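### 3.2 Lost caps and the office marker

Mazandarani and Stojanovska's earlier survey assumed that a dried-out marker gets thrown away. Our 146 respondents at the Lascombe site told us otherwise. Most put it back in the tray, where a colleague would find it, try it, swear mildly and put it back again. One black marker was returned 8 times in May alone, a record its owners declined to celebrate.

Colour mattered more than we had expected. Black and blue went astray within days, while brown, which no one had requested, stayed put for the length of the study. We coded each marker by the colour of its plastic, a method that is cheap and only occasionally wrong (Figure 3).

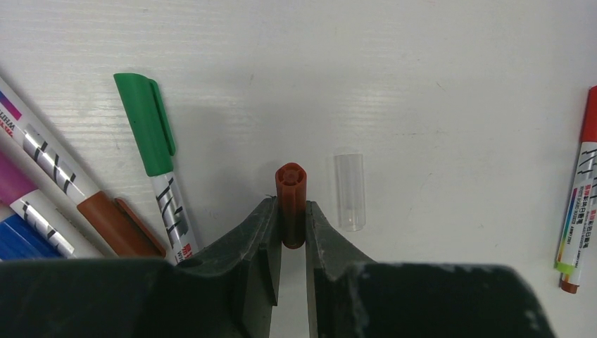
**Figure 3.** Reddish-brown plastic piece with ridged end, resembling a marker's end plug or cap.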